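Trucos de taller: comparar pinzas con lo que hay en la cocina

Para comparar dos pinzas o dos controladores no hace falta comprar piezas de prueba. En el banco usamos latas, tapas, platos y piezas pequeñas de colores, y con eso sale casi todo lo que falla.

Monte los dos brazos en el mismo borde de la mesa y deje los objetos en el centro, al alcance de ambos. Antes de cargar ningún programa, acerque las puntas de los dedos a mano y compruebe que los cables no se tensan.

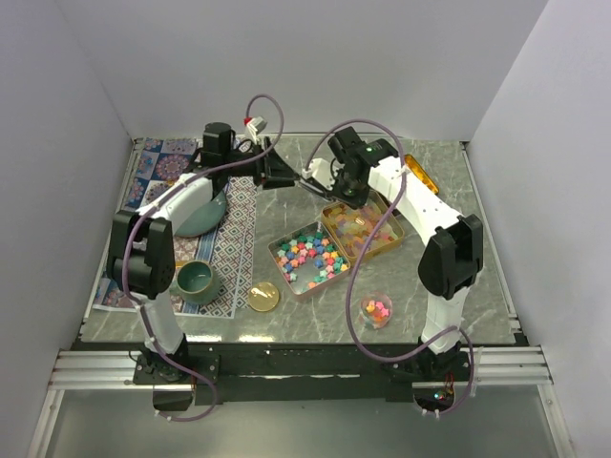

Marque con cinta la posición de cada recipiente. Si una lata se mueve dos centímetros entre una serie y otra, ya no se compara lo mismo. Nosotros hacemos 36 agarres por pinza y cambiamos los dedos cada 4 series.

Empiece por las piezas pequeñas y deje las tapas para el final. Los dedos en punta de Fliver entran mejor en un recipiente lleno; los anchos de Tereck sujetan mejor los bordes finos, pero empujan lo que tienen al lado.

El metal pulido merece una prueba aparte. Con luz directa, la cámara de muñeca se llena de reflejos y el controlador busca bordes donde no los hay. Baje la lámpara o póngala de lado - un papel vegetal delante también sirve. 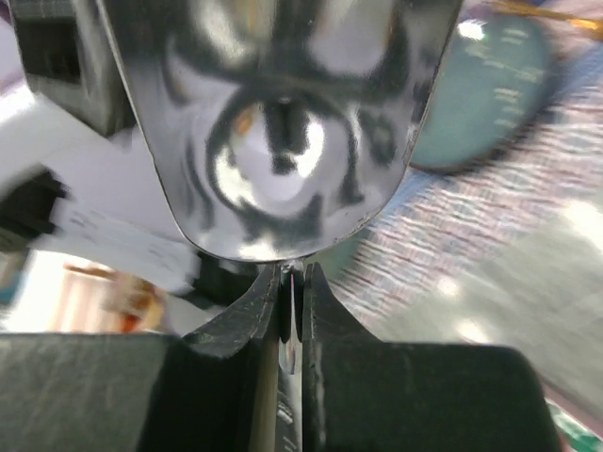 Limpie las caras de contacto con un paño apenas húmedo y séquelas antes de seguir. La grasa de los dedos cambia el agarre más que subir la fuerza un punto en el controlador. Nelu Tănase apunta la limpieza en la misma hoja que los fallos, y desde mayo hacemos lo mismo.

Los tejidos con dibujo confunden a algunas cámaras. Haga una serie con mantel y otra sin él, y guárdelas por separado.

Última actualización: mayo

Artículos relacionados
Cómo sujetar cables en un brazo pequeño
Controlador Furtună: primeros ajustes
Dedos de repuesto: cuándo cambiarlos
Flimdale, notas de montaje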